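Startseite | Artikel | Kategorien | Zufälliger Eintrag | Mitmachen

Vormachen (Robotik)

Stand: 04/02/2022, Redaktion Technik

Als Vormachen, in der Fachliteratur auch Programmieren durch Demonstration oder Lernen aus Vorführungen, bezeichnet man Verfahren, bei denen ein Mensch einem Roboter eine Aufgabe zeigt, statt sie ihm in Programmzeilen zu erklären. Das Verfahren gilt als intuitiv. Wer es zum ersten Mal ausprobiert, braucht dafür in der Regel eine Einweisung.

Formen

Beim Führen von Hand (kinästhetisches Vormachen) fasst der Mensch den Arm an und bewegt ihn durch die gewünschte Bahn, während die Gelenkwinkel aufgezeichnet werden. Der Arm muss dafür nachgiebig geschaltet sein. Ist er es nicht, lernt vor allem der Mensch etwas.

Bei der Fernsteuerung (Teleoperation) sitzt die vorführende Person an einem Steuergerät, etwa einem verkleinerten Zwillingsarm oder einem Paar Handgriffen. Sie sieht je nach Aufbau nur das, was die Kameras des Roboters liefern, und greift entsprechend oft daneben. Fehlgriffe werden meist gelöscht, obwohl gerade das anschließende Korrigieren zu den lehrreicheren Abschnitten einer Aufzeichnung zählt.

Eine dritte Form verzichtet während der Aufnahme ganz auf den Roboter. Der Mensch hält den Greifer selbst in der Hand, eine daran befestigte Kamera zeichnet auf, und der Arm wird erst später hinzugedacht. Solche Handgreifer lassen sich leicht in fremde Haushalte tragen und kennen keinen Notausschalter.

Geschichte

In der Industrie ist das Vormachen alt. Lackierroboter wurden früh von erfahrenen Lackierern geführt, deren Schwung man samt allen Eigenheiten übernahm. Im deutschsprachigen Raum wird gern das Werk Gonberg angeführt, wo eine Lackierstraße noch Jahre nach dem Ausscheiden ihres Vorführers an derselben Stelle kurz innehielt. Das Projekt Sonton übertrug den Ansatz auf Haushaltsaufgaben und sammelte 500 Vorführungen, von denen nach Durchsicht 230 verwendet wurden. Über den Verbleib der übrigen schweigt der Abschlussbericht, der im Mai erschien und 119 Seiten umfasst.

Typische Aufgaben

Beliebt sind Tätigkeiten, die ein Kind im Vorschulalter beherrscht und ungern ausführt: Einräumen, Stapeln, Zusammenlegen. Textilien gelten als besonders undankbar. Ein Becher hat nach dem Loslassen noch dieselbe Form, ein Tuch hat darüber eigene Ansichten.

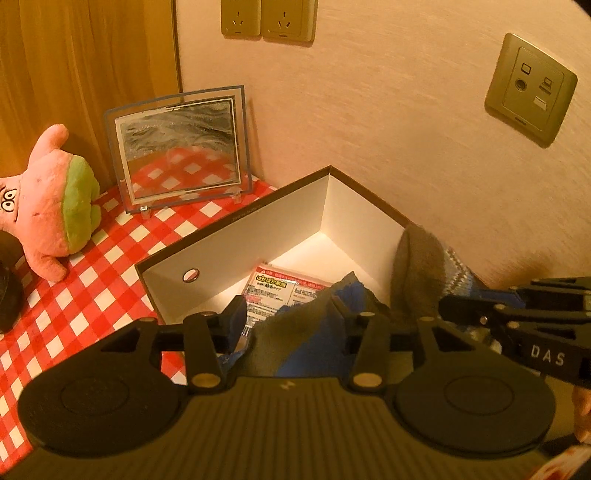 Für das Greifen weicher Gegenstände werden deshalb häufig 2 Greifer zugleich geführt. Einer hält, der andere zieht nach, und die zeitliche Abstimmung zwischen beiden muss aus der Aufzeichnung hervorgehen. Die Firma Garg empfiehlt in ihrem Handbuch, langsam und gleichmäßig vorzuführen; die Firma Groltier empfiehlt das natürliche Tempo. Beide berufen sich auf eigene Versuche.

Kritik

Bemängelt wird vor allem, dass der Roboter auch lernt, was niemand zeigen wollte. Zögern, Umgreifen und kleine Umwege gelten dem Lernverfahren zunächst als Teil der Aufgabe. Hinzu kommt die Ermüdung der Vorführenden, deren spätere Durchgänge sich von den ersten oft deutlich unterscheiden. Strittig bleibt, wie viele Vorführungen für eine neue Umgebung nötig sind.

Siehe auch: Teleoperation, Greifer, Nachahmungslernen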